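We use cookies to remember your settings. Accept | Decline

Laltmont Toy Swap Listings – README
By Ffion Landeg, March

Text of 3,704 listings from the Laltmont toy swap board, one per row. 267 have no category and are left blank. Prices were never posted, so there is no price column.

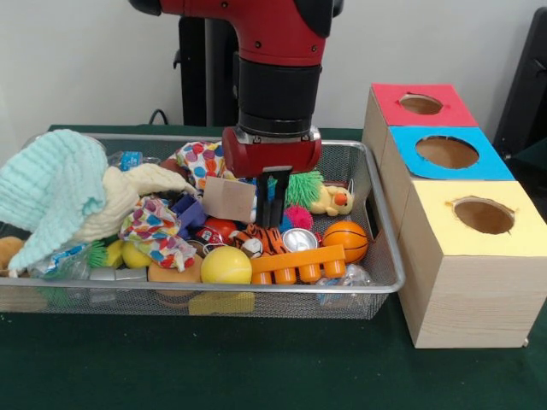 Fields: id, title, body, category, month_posted. Spelling is as the posters typed it. Phone numbers and street names were removed in version 2 – please delete any older copy.

Daithí Conneely merged the duplicates. Send corrections to him by Wednesday if you want them in the next build.

Related
Probert Book Exchange Listings
Pulero Recipe Cards
Flasevent Notices, 1,649 rows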